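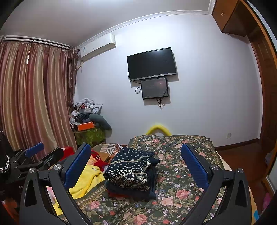
Sandirham Hand-Me-Down Patterns

README for the pattern and notes collection, second release

What you've got

Welcome! The collection holds 228 sewing patterns for everyday clothes, all traced from garments people already owned and loved. There are shirts, skirts, work pants, pyjamas, aprons and a truly excellent dressing gown (start with that one if you're nervous, it forgives nearly everything). Every pattern comes as a printable sheet plus a plain text file of sewing notes.

It began with Zlata Pavliuk tracing an old blouse onto baking paper, and then her neighbours in Todow started bringing theirs over. I came on board to tidy up the files and have been sewing from them ever since. My favourite colour of thread is now "whatever's on the machine".

Folders

patterns — the sheets, grouped by garment
notes — sewing notes, one file per pattern, same name as the sheet
fabric — short write-ups on cloth, washing and shrinkage
repairs — patches, new elastic, replacing zips, letting down hems
old — first release sheets, kept so links still work

File names go garment, size, version. So skirt-14-v2 is the second go at a size 14 skirt. Where the version is missing, it's the first one.

Printing

Print at full size with scaling turned off. Each sheet has a test square on page one, and it should measure five centimetres along each side. Please check it! I lost a metre and a half of lovely lawn by skipping that step. Sheets are laid out for A4. If you only have letter paper, the bottom margin gets tight but the lines still join.

Sizing

Sizes are Australian and come from the traced garment, so two size 12 shirts can fit quite differently. Measure a shirt you like wearing and compare it with the finished measurements in the notes. Chest and hip are always given. Sleeve length is there for most shirts, and back length for all the dresses.

Seam allowance is 12 mm unless the notes say otherwise. The Krasniqi work pants are the big exception — they use flat-felled seams and the allowance is drawn on the sheet.

Known problems

The Bondeck raincoat hood is too shallow. Add a bit at the crown, or wait for the redraw in November.
Pyjama bottoms in the largest size are missing the grain line on the back leg. Copy it from the front.
A few of the apron notes mention a pocket that was never drawn. Any rectangle will do.

Sending in a pattern

Yes please! Trace onto plain paper, mark the grain line and notches, and write down what the fabric was and how many washes it's had, if you remember. Photograph or scan it flat with a ruler along one edge. Grigoris Manolakis redraws everything by hand, so give him a couple of weeks. Children's clothes are especially welcome, we're very short of them.

Using the patterns

Sew, change, share, sell what you make at the market. Just keep the tracer's name on the sheet if you pass it along.

Last updated Thursday, October 22, 2026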